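Tirberg Packing Hall Moves Handling of Fragile Goods to Robot Arms

TIRBERG, July 2, 2019 — The household goods firm Devadiga will let robot arms do part of the handling at its packing hall in Tirberg, and the people who did this work by hand are now learning to plan it on a computer.

The company told its staff in March that the first tasks to be changed would be the ones with small and breakable items, such as vases, plates and kitchen tools. These items are picked one at a time and are different in almost every order. Until this spring all of them went through the hands of the packers on the long bench near the loading doors.

The hall has 208 employees. Devadiga says that no one will lose a job because of the arms, but the work of many will be different. Packers who choose the new role spend part of each shift at a desk, where they go through the movements of the arm in a simulation program called Nernudum before the same task is tried in the hall. They decide from which side an object should be approached and how wide the fingers must open, and they send back the movements that they find too risky.

"I packed glass for many years and my hands know where a vase is weak," said Meenakshi Murthy, who was among the first to take the training. "Now I must explain this to a program, and it is harder than I thought. My back is better, but in the evening my eyes are tired."

The training takes 3 weeks and is paid as normal working time. The practice tasks are set in furnished rooms on the screen, with common objects on a wooden table.

Practice tasks in the simulation, with a corkscrew in a black gripper in the first view and a robot arm over a table in the other two.
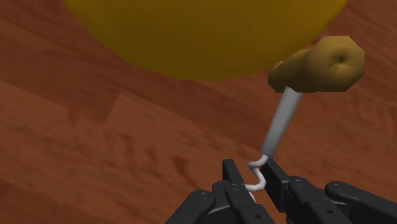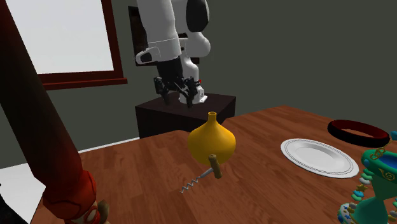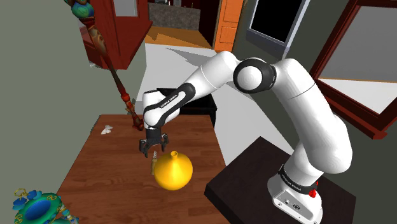 Not all workers are satisfied. Usha Pinto, who speaks for the packers in talks with the management, said the desk role should be paid at a higher grade, and that the company has not yet agreed to it. She also asked what will happen with older colleagues who do not want to work with a screen. "They were told they can stay on the bench — but how long there will be a bench, this was not told," she said.

Devadiga answered that the bench will stay open through the next year at least. A second hall of the company, in Pradport, is to follow when the talks about pay are finished. That hall sends out about 2000 parcels a day, many of them with glass.

Comments (3)

benchside: My sister works there. She likes the desk days, but she says the chairs are terrible.

R.T. from Pradport: We heard about this plan from the newspaper before we heard it from our managers. Please write more when the pay is decided.

old_packer: Will the new people still learn to wrap a plate by hand? I think they should.

Related items

Pradport bus line to get earlier morning service for shift workers
Tirberg evening school adds computer course for adults
Pay talks in packing halls continue into summer
Readers write: what I learned in my first warehouse job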